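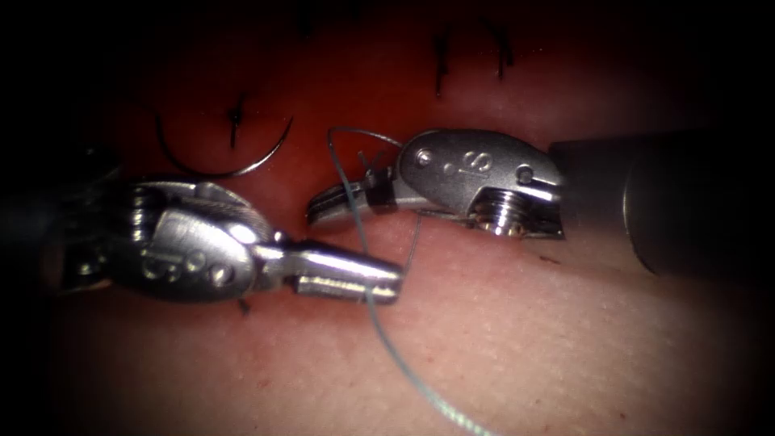 Two Jaws, One Thread

Grippers get sold on force numbers. Suturing doesn't care much. What matters is whether the thing can hold a slippery thread at a bad angle, let go cleanly, then grab it again – over and over, on a pink practice pad, under a hot little light.

So that was the test. Two sets of jaws on the bench at Nerkness since March. The Sedora, long and slender, fine teeth on the lower edge. And the Vulum, curved, shorter reach, meaner looking. Same arms, same controller, same pale monofilament.

Yvonne Naylor runs the bench. She wanted teeth. Oldřich Bartoš, who drives most of the trials, wanted the curve. They have been argueing since the first morning.

"Teeth hold," Naylor says. "Then you try to let go."

Bartoš shrugs at that. His complaint is the handoff, one tip giving the thread to the other with hardly any pad between them. A curved jaw comes in over the top and you can still see what you're doing. A straight one hides its own tip. Sometimes you're guessing.

The count so far: 3,381 grasps logged. The plan said 3,000. Miloslav Sokol kept going past the line, mostly to see if the cables would stretch. A little slack at the wrist, he says, and he'd like a fresh set before anyone trusts the late numbers.
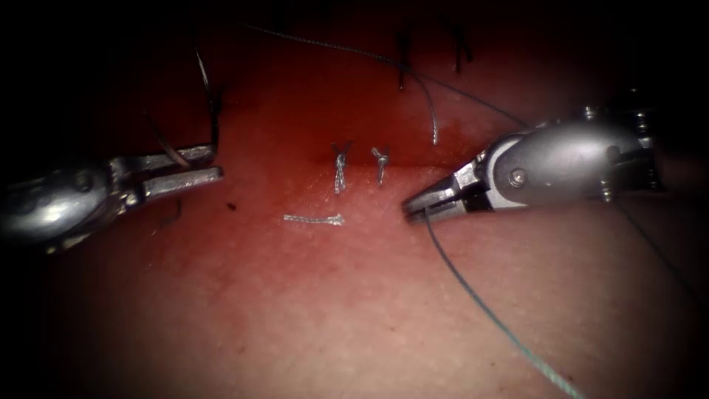

Knots, and What's Left Over

Knots are where the opinions get loud. Tie, pull down, trim the tails to a short V, move over, tie the next one right beside it. Jae-in Kwak grades them by eye first, gauge second. Stray bits of suture stay on the pad between ties. She likes them there – a real tip has to work past clutter.

Opening width is the other fight. Wide jaws forgive a sloppy approach but they sweep more space, and next to a finished knot thats a problem. Kwak wants a softer stop in the controller, so the jaws open halfway and wait. Sokol has a version running by late afternoon. Too slow, everyone agrees. He's already changing it.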